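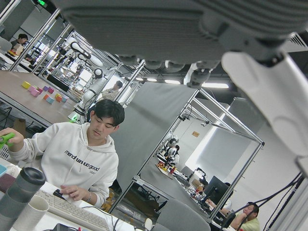

Inicio · Cuadernos · Recetas · Sobre mí · Contacto

Lo que aprendí separando la basura de un edificio entero

Lectura de 4 minutos

Llevaba meses prometiendo contar lo del compost del edificio y siempre se me cruzaba otra cosa (la mudanza de mi hermana, la gripe de abril, las mermeladas). El lunes, mientras bajaba el cubo a las once de la noche, con zapatillas de andar por casa y el abrigo encima del pijama, pensé que ya iba siendo hora.

Empiezo por el principio, que es la cáscara de plátano. En mi casa siempre se ha tirado todo junto. Mi madre tenía un solo cubo, grande, debajo del fregadero, y allí iban a parar el café, los yogures, las pilas si me descuido y alguna cucharilla que luego buscábamos durante semanas. Yo heredé la costumbre sin pensarlo, hasta que me vine a vivir a la calle Mukon y me encontré en el portal un contenedor marrón con una tapa que pesaba una barbaridad y un papel pegado con celo que decía «RESTOS DE COMIDA, POR FAVOR». Aquel por favor me dio ternura, no sé por qué.

El papel lo había escrito Etenesh Ejigu, la vecina del segundo, que trabajó muchos años en una planta de selección de residuos y que habla de la basura como otras personas hablan de sus plantas o de sus nietos. Gracias a ella sé lo que es un lixiviado (el jugo que suelta la bolsa cuando la dejas al sol, para entendernos) y que el peor enemigo de un buen compost son las pegatinas de la fruta. ¡Las pegatinas! Yo llevaba toda la vida tirándolas con la piel de la manzana tan contenta. Ahora las voy pegando en la puerta de la nevera y cuando tengo una hilera larga las despego y van al cubo gris.

La idea del edificio era sencilla sobre el papel. Separar lo orgánico, llevarlo a la compostera de Pondura, que es la huerta que hay detrás de la estación, y recibir a cambio sacos de tierra para las macetas de la azotea. En la primera reunión Etenesh nos dijo que en un año podíamos desviar 2.000 kilos de restos, y se hizo un silencio muy gracioso, porque cada cual estaba imaginándose esos kilos en su propia cocina. Yo me imaginé una montaña de peladuras de patata, con su banderita en la cumbre.

Los primeros meses fueron un desastre bastante alegre. En el contenedor aparecían bolsas de plástico atadas con doble nudo, un paraguas, medio juego de cuchillos y una vez una lámpara entera. La gente de Trurnent, la empresa que hace la recogida, nos dejó dos veces el cubo sin vaciar, con una etiqueta roja, y la verdad es que tenían razón. Con el calor aquello olía que daba gusto, y los del primero, que tienen la ventana justo encima, estuvieron a punto de mandarnos a todos a paseo.

Lo que cambió las cosas fue el cubito pequeño. Compramos uno para cada piso, de esos con agujeros y bolsa de papel, y resulta mucho más fácil bajar un poquito cada noche que arrastrar una bolsa enorme el domingo. También ayuda el cartón: si echas en el fondo una huevera troceada absorbe la humedad y no gotea por la escalera. Y si hace mucho calor, las espinas de pescado al congelador hasta la noche de bajarlas (mi congelador parece ahora la despensa de un gato muy previsor).

En Pondura pesan todo en una báscula vieja y lo apuntan en una pizarra. El primer año cerramos con 1.500 kilos, que no son los 2.000 prometidos, pero Etenesh se puso tan contenta que sacó una bandeja de pan especiado y nos tuvo en el rellano hasta las tantas. De vuelta nos tocaron 100 kilos de compost ya hecho, oscuro, esponjoso, con olor a bosque después de llover. Metí las manos hasta la muñeca como una niña. Mis tomateras de la azotea, que el verano anterior habían dado cuatro bolitas tristes, se pusieron altísimas y tuve que regalar tomates hasta al cartero.

Me queda una duda con los posos de café, por si alguien que me lee entiende del tema. Unos dicen que acidifican la tierra y otros que a las lombrices les encantan. En casa bebemos mucho café, muchísimo, y no quisiera estar fastidiando el montón común. También me han preguntado por las bolsas que se anuncian como compostables: en la huerta no las quieren, porque tardan demasiado en deshacerse en una compostera pequeña, así que nosotros usamos papel y santas pascuas.

La semana que viene, si el tiempo acompaña, subo a trasplantar las berenjenas con un saco nuevo y os cuento cómo queda la jardinera larga, la que está junto al tendedero.

Contacto · © Blog Sebastian · Volver arriba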